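## News from the folding corner

Hello again from the far end of Latia, where we've spent the best part of the month picking things up and putting them down again. Celina Nowicki asked me to write a few lines on how the cloth collection is going, so I've made a cup of tea and I'm doing it before I lose my nerve.

We've now got 139 good examples in the bag, out of the 300 we promised the Skuro people. A good example means one full go from start to finish – reach in, get hold of the cloth, lift, lay it down flat – with me steering and the wrist camera recording all the way through. If I fumble and start again, it goes in a separate folder. Celina wants to keep those too, as she reckons the model could learn a fair bit from a decent recovery. My fumbles folder is doing very nicely, thank you!

White cotton has been the hardest so far. Under our lights the creases go faint, and when you're steering from the wrist view you end up hunting for any bit of shadow that tells you which way a fold is running. I've got into the habit of coming in low with the fingers open, one each side of wherever the cloth bunches up, and closing slowly. 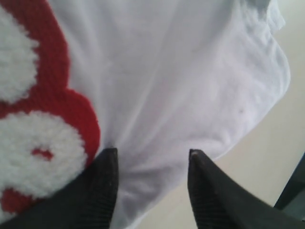
*White cloth between the fingers, with the fluffy red and white thing alongside.*

We've also started mixing textures, so that the learner doesn't decide all fabric is smooth and pale. Anything shaggy or boldly patterned is welcome (old towels, bath mats, that jumper your aunt knitted). Please put it in the Wongsuwan crate by the door and not on my chair.

A couple of housekeeping bits. Sessions are now capped at 20 minutes each, then swap. My last few goes in a long session were always sloppy, and you could see it when we played them back. And if you're labelling in Cemiment, please write down what the cloth did, even if you meant it to do something else. We had 2 clips marked "folded" last week where it had plainly slid off sideways.

If you fancy a turn at the controls, come and find me. It takes a morning to get the feel of it and I'm happy to sit with you. Left-handers especially, as every example we have so far was steered by a right-hander and I'd love to know if yours look any different.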